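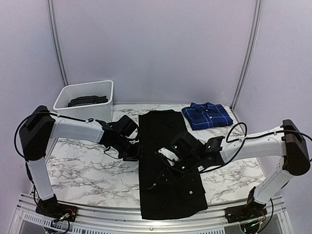
Chapter 6
Setting Up and Maintaining a Two-Arm Folding Cell

6.1 Scope of this chapter

Chapter 5 dealt with single arms on open benches. An enclosed cell with two arms working on one garment raises a different set of maintenance questions. The arms share a work area, so an error in the position of one base affects the work of both. The cloth has no fixed shape, so the cell cannot depend on the part to correct small errors in the way a machined pocket or a locating pin would. The technician has to remove those errors at setup and keep them out afterward.

The reference cell for this chapter has two arms at the front corners of a table, enclosed on the left, right and rear by light-colored panels. Folding takes place in the middle of the table. The rear is left for storage: a white plastic bin on the left side and a place for a folded shirt on the right. Other layouts are covered in Appendix C, and most of the procedures carry over to them with small changes.

After completing the chapter, the reader should be able to

- level a table and mount two bases to a common reference line
- route and inspect the arm cables
- set gripper height and closing force for woven shirts
- carry out the routine checks and record them in the cell log
- trace a folding fault to the table, the arm, the gripper or the cloth

6.2 Terms used

Base line. The straight line through the centers of the two base plates. All table coordinates in this chapter are measured from it.

Shared zone. The part of the table that both grippers can reach. Only one arm may enter it at full speed. When both are inside, the controller limits each of them to the shared-zone speed.

Park position. The pose in which an arm is clear of the shared zone and can be powered down without sagging onto the table.

Service loop. The slack left in a cable where it crosses a joint. A loop that is too short pulls on the connector at full extension. A loop that is too long can catch on the other arm or on a garment.

Drape. The length of fabric hanging past the edge of the table. A little drape at the front is acceptable for long shirts, provided that the cloth stays clear of the base plates and the wiring beside them.

6.3 Order of work

Setup is done in a fixed order: frame, table, bases, cables, grippers, program. Each step uses the one before it as its reference. If a base plate is moved, everything from the cables onward must be checked again. This rule is often ignored after small repairs, and the results are seldom obvious on the same shift.

Consider a case used again in Section 6.7. A cell at the Dretness laundry plant began to leave a diagonal crease across the backs of dark shirts. The operator reduced the closing force on the right gripper, and the crease became fainter but did not go away. Yurii Koval, the technician on duty, went back through the log and found that the left base plate had been removed in August to replace a connector. It had been bolted down again without a base line check. The plate was 3 mm out of position. Once it had been reset and the grippers zeroed, the original closing force was restored and the crease stopped. The log entry for the connector was complete in every other respect.

6.4 Before opening the cell

Read this section before attempting any procedure in the chapter.

1. Finish or cancel the current fold. Do not stop the arms while fabric is gripped unless there is a hazard.

2. Send both arms to park and wait for the controller to confirm.

3. Switch off arm power at the cabinet and attach the lockout tag.

4. Remove any garment from the table, including one left in the rear area. Lint and loose buttons are cleared at the same time.

5. Check that exposed boards and wiring near the bases are dry and free of lint. Use a soft brush. Compressed air drives lint into the connectors.

Controller messages are listed by number in Appendix B. Message 523, base reference lost, appears often during the exercises and is cleared by repeating the zeroing procedure - it does not by itself mean that a part has failed.

6.5 Leveling the table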